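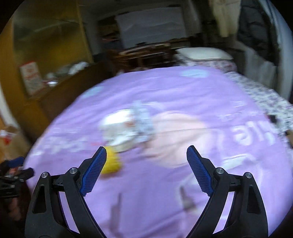 Fig. 3. Lilac-purple printed sheet, spread over the surface.

Section 5. Washing printed bed linen

The Gwynne washer has a separate programme for printed sheets, duvet covers and pillowcases. Read the care label on each item before you start. Where the label and this section differ, follow the label.

1. Close all buttons and zips. Turn duvet covers and pillowcases inside out.

2. Shake each sheet open and load it into the drum one piece at a time. Do not fold sheets before loading. The drum must not be filled above the line of holes at the back.

3. Pour liquid detergent into the left compartment of the drawer. Powder goes in the middle compartment. Do not use bleach with this programme.

4. Turn the dial to LINEN PRINT. The display shows the default temperature. Press TEMP to lower it.

5. Press START. The door locks and the drum turns slowly while the load is weighed. If the load is over 5 kg the display shows code 354 and the programme stops. Take out one or more items and press START again.

Note: On machines fitted with the Lirik control panel, hold START for 3 seconds after clearing the code.

6. When the programme ends, wait for the lock to click before opening the door. Remove the load straight away and shake out the creases.

Caution: Dark or strongly coloured prints can release dye in the first few washes. Wash them separately from white items.

Caution: Do not open the detergent drawer while the machine is filling.

5.1 Drying and ironing

Dry printed linen in the shade. If a tumble dryer is used, select the low heat setting and stop the cycle while the load is still slightly damp. Iron on the reverse side of the print. Steam may be used on cotton only.

5.2 Uneven spin

A single large sheet may wrap into a ball and prevent the final spin. Stop the programme, open the door once it unlocks, loosen the sheet and add a towel. Select SPIN and press START.

If the fault remains, check that the machine is level (see Section 2). Replacement feet are supplied by Gurkari under part number 2360.

Revised February 20, 2007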